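How to Sort Out a Toy Bin Without Losing a Whole Afternoon

4 minute read

I love a good toy sort. There, I've said it! Give me a big bin, a cup of tea and an hour to myself and I'm as happy as anyone on a beach. If yours has turned into a place where things go in and never come out, try the way I do it. It's quick, and you can stop halfway and pick it up again after lunch.

What you need

A large bin, two cardboard boxes, a damp cloth, an old toothbrush and a bag for rubbish. I'm a big fan of metal for the bin itself. It takes a knock, it wipes down in seconds and you can see straight to the bottom once the clutter has gone.

Step 1. Take nearly everything out

Tip the lot onto a rug. I did ours in July and ended up with 81 pieces spread across the floor, most of them bits of a Flekel track set we no longer own. Leave the odd toy in the bin if you like, it does no harm, but you want to be able to see the floor of it.

Step 2. Make your piles

Vehicles in one, soft and fuzzy things in another, animals and creatures in a third. Anything broken goes in the first box, and anything outgrown goes in the second. Go fast! If you stop to play with each one (and I always do, a bit) you'll be there till bedtime.

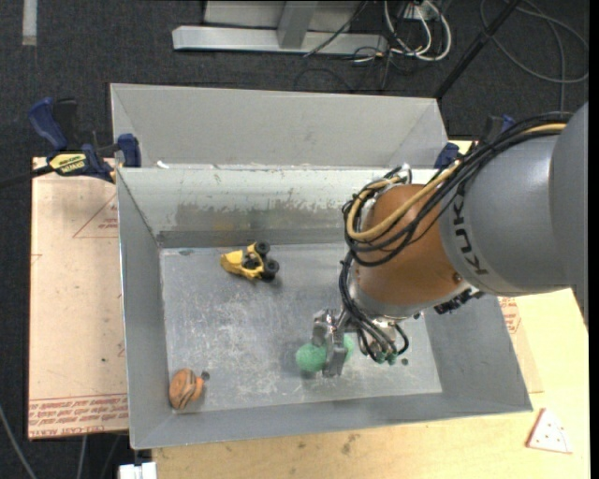 Step 3. Clean as you go

Hard toys get the damp cloth, with the toothbrush for wheels and grooves. Soft ones go in a pillowcase on a cool wash if the label allows it. Then wipe the inside of the bin, working from the top of the sides down to the floor. Old scratches on metal won't shift and I wouldn't bother trying, I rather like them.

Step 4. Put back less than you took out

My friend Lộc Khúc swears by keeping 23 toys in the bin and swapping them over when the children get bored. I'm not that strict, but a thin layer really is the secret. Big things go in first, spaced out, then the small ones where little hands can reach them. If you can't see any of the bottom, take a few out again.

Step 5. Store the rest

Label the spare box and put it up high. Swap a handful over whenever the mood takes you. The squeals when an old favourite comes back are the best bit of the whole job!

Related
Washing soft toys by hand
What to do with odd puzzle pieces
Our Brandgate hallway shelf, one year on

Contact | © Billell Home Notes | Back to top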